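The open afternoon at Lostlow was supposed to start at two, and by ten past we had all been given a lanyard and a biscuit. I had gone along because my council keeps telling me that automation is coming for my weekend, and I wanted to see how far off it was.

Quite far, I'd say. The firm's brochure promises a machine called Bogdan that will one day tidy a family home, and there is a film of it with cheerful music. The bit worth the bus fare to Dreswood was in the back room, where a person stood at a table with a gripper in each hand, teaching by doing. Our guide said they hoped to record some 3,000 goes at it before spring, and had done 245. She said this brightly, as you might speak of a long walk.

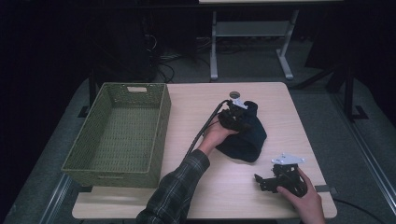
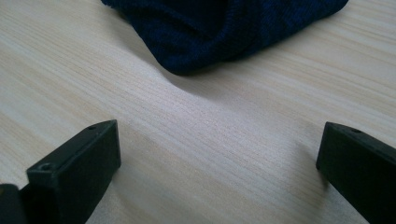 My quarrel is with the word 'effortless', which the brochure uses three times. Somebody's effort is all over this. A grown adult in a checked flannel sleeve is bent to the handling of one crumpled bit of navy cloth, with an empty green basket alongside, and I've seen less care taken over a christening gown. I don't mock it. I have never given my own washing that much thought, and it shows. But if the people who do this work were on the front of the brochure – sleeves, cables and all – I would trust the thing a good deal more, and I might even put my name down for one. As it is, I took a second biscuit and caught the bus home, where the ironing was.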